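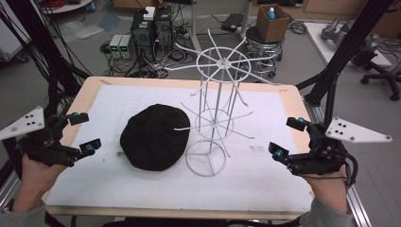

Ticket: Listening post 2 plays the wrong testimony
Site: Skerton Memorial Hall, travelling exhibition on the wartime deportations
Raised by: Birgit Strobel, front of house
Handled by: Leonie Pichler, exhibition support
Priority: raised to high after the mayor's office rang

Birgit, 09:20
Post 2 stands beside the panel on the railway yard. Visitors press the button for the signalman's account and get the opening speech from Mercado instead, all 16 minutes of it, including the part where the microphone is moved. One gentleman listened to the end and told me it was very moving. We have the wreath-laying and the official opening tomorrow, so I would like the signalman back.

Leonie, 09:45
Thanks. Please switch the post off at the wall, count to 20 and switch it on again. Then tell me what the small screen inside the cabinet door says.

Birgit, 10:10
Done. It says "Plirnier ready". It is ready to play the speech.

Leonie, 10:25
Plirnier is the player software, so that part is healthy. My guess is that the memory card went back in the wrong post when the exhibition was packed up at Mercado. Could you read me the label on the card?

Birgit, 10:50
The label says "NEW". The card in post 1 says "NEW NEW".
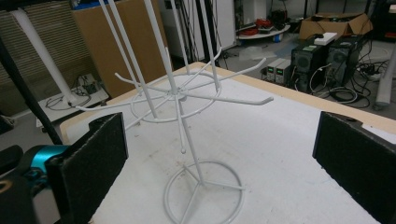
Leonie, 11:05
Lovely. Leave post 1 alone, it's playing what it should. I've looked at the packing list and the speech was only ever meant for the foyer loop at Mercado, which was a Rallent player. Both kinds take the same card and will play whatever comes first in the folder. Have you got a laptop with a card slot?

Birgit, 11:40
We have the archive's laptop. It wants to install updates first. It has views on this.

Birgit, 12:30
Updates finished. There are 15 files on the card. The first is called "001_speech_final_USE THIS", then the testimonies in their proper order, signalman at the top.

Leonie, 12:40
There he is. Copy the speech somewhere safe, then delete it from the card. Don't rename anything else. Eject the card properly, put it back with the label facing you and restart the post.

Birgit, 13:15
Signalman is speaking. The English button works too, though it is a good deal louder than the German.

Leonie, 13:30
That's a known fault in the recording – I can send a corrected file tonight, but it means opening the cabinet again. Up to you.

Birgit, 13:35
Tonight is fine. I have the key on a string now.

Leonie, 18:50
Corrected file sent. Please replace the old one under exactly the same name and try both buttons with the headphones on.

Birgit, 19:25
Replaced and tried. Both languages level. I've written "POST 2 SKERTON" on the card in ink.

Status: resolved. Label for post 1 still to be done.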